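Prillow Forum > Bimanual Cells > Rules and Practice
Thread: Handover rules for framed objects, draft 2

kwofie_bench
11 November 2019
Draft 2 of the handover section is up for comment. It covers rigid flat items with a breakable or pressed-in layer: picture frames, clipboards, small trays. Proposed text:

4.1 The holding gripper takes the item by its border. No jaw contact on the print or the glazing.
4.2 The receiving gripper waits open, tips toward the item, until the holding arm is stationary.
4.3 The lower corner stays close to the table during the transfer. If the grip slips, the drop is short.
4.4 The holding gripper opens only after the receiving gripper reports closed.
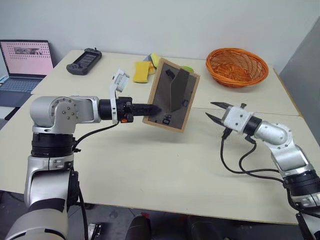 4.2 is the clause I expect objections to. Waiting costs cycle time, and with wrist cables hanging under both arms I would still rather have one arm moving at a time.

semus77
Objection to 4.2 as written. "Stationary" needs a number or it will be read as "commanded to stop". Our arms at Braltarport settle well after the command ends. Suggest: no joint motion for 2 seconds before the receiver enters.

torque_ledger
2 seconds is far too long for a light frame. At 100 transfers a shift you will have operators turning it off, and then you have no rule. Use the encoder reading and leave time out of it.

kwofie_bench
Encoder reading is fine with me. I will put the threshold in the annex so each site can set it for its own arms.

flatpack_m
The draft says nothing about the back side. Most of these frames have a stand and clips, and that is where we get damage. Once the frame is face down, the stand is the highest point and the tips come in on either side of it. Closing on a stand at full force bends the hinge.

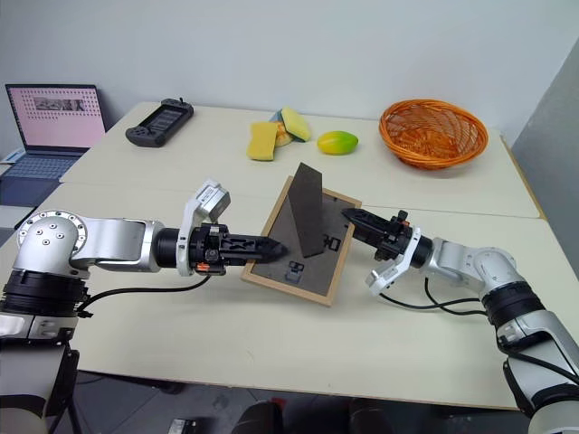
Add a clause for it: approach low, touch the border first, then move to the stand or clip at reduced force. We run 15 N for border grips and a good deal less on anything hinged.

semus77
Agree on reduced force. Disagree on touching the border first in every case. If the second gripper is already bracing the frame, the extra contact only pushes it across the table.

flatpack_m
Then word it as "one gripper braces the border before the other touches a moving part". That covers both.

torque_ledger
Separate point. Nothing in section 4 says what may stay on the table. We keep sponges, baskets and so on at the back, behind the work area, and log their positions at the start. The old June text required a bare table, and people ignored it.

kwofie_bench
I would allow it, provided nothing is inside the swept volume of either arm, cables included. Cable loops get left out of the volume more often than they should be – the Semus checklist only models the links.

semus77
It models the links plus a fixed margin. The margin is enough for a short loop and too small for a long one. I have no problem with making people measure the loop at full wrist rotation.

torque_ledger
Measured how often? Loops change every time somebody reties them.

kwofie_bench
After any retie and after any gripper change. Draft 3 will have that as 4.6, with the bracing clause as 4.5. The threshold wording in 4.2 stays open until I have settle data from more than one site. Post yours here with the arm model and payload.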